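## 2. Planning and Budgeting for a Two-Arm Cell

Read this section before you place an order with Trimport. It covers the space, furniture, and parts you need to have priced and approved before the arms ship. Installation starts in Section 3.

Prices are not printed in this manual. Ask for a current quote. Quotes dated before April 10, 2020 use the old part numbers and can't be ordered from.

### 2.1 Decide what the cell is for

1. Write down the tasks you plan to run in the first 12 months. One line per task is enough.
2. Mark each task as one-arm or two-arm. If every line says one-arm, order the single Wurkorell kit and skip to Section 2.4.
3. List the largest and the smallest object the arms will pick up. The smallest object decides the gripper fingers. The largest decides the gripper opening.
4. Send the list with your quote request.

**Note:** The gripper is quoted separately from the arm. A two-arm cell needs two grippers, and the two don't have to be the same model.

### 2.2 Table and enclosure

The table and the enclosure are the items most often left out of a first budget. Arms mounted on opposite sides of a table need a top that stays flat under load at both edges. Office tables and folding tables are not suitable.

1. Measure the floor space. Allow 60 inches of clear floor on the operator side.
2. Choose a tabletop with a dark matte finish if you plan to use overhead cameras. Light or glossy tops give glare and will cost you time in calibration.
3. Price the enclosure. Black fabric panels on a frame are cheaper than rigid panels and easier to take down. Rigid panels are required if the cell stands next to a walkway.
4. Add corner brackets to the order. They are not included with fabric panels.

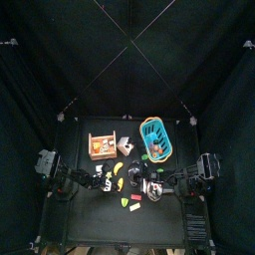

5. Set aside a line for task objects and containers. Toy food, blocks, baskets, and small crates are fine for early pick-and-place work, and most sites buy them locally. Buy duplicates of anything you expect to use every day. Colors and shapes change between production runs, and a replacement may not match.
6. Plan the cable path before you fix the table position. If the cables have to cross a door or an aisle, budget for a floor channel.

**Caution:** Do not order the table to fit the arms exactly. Leave room at each mounting block for the base bolts and a wrench.

### 2.3 Power and network

1. Confirm that the cell can have its own circuit. Sharing with a compressor or a heater is not supported.
2. Count outlets. Each arm controller takes one, the workstation takes two, and lighting takes one or more.
3. Order the Genilgate network switch, or check that your own switch is on the approved list in Appendix B.
4. If an electrician is needed, get that quote now. In most buildings this is the longest wait in the project.

**Caution:** Emergency stop wiring must be installed by a qualified person. Do not leave this out of the budget on the assumption that the stop button is plug-in.

### 2.4 Spares and running costs

Order these with the first shipment:

- 4 sets of gripper fingers
- one spare arm cable per arm
- one spare Pacheco power supply
- fuses, as listed in Appendix A

Finger pads are a wear item. Sites that run the cell every day should budget for a change every 60 days. Fabric panels need no service but should be replaced if torn.

Keep a reserve for repairs in the first year. The warranty covers defects in the arms. It does not cover collisions between the two arms or between an arm and the table.

### 2.5 Lead times

Arms and controllers ship together. Grippers may ship separately. Orders placed in December are processed after the yearly stock count, so place them earlier if your funds expire at the end of the year.

Do not book installation until the table is on site and level.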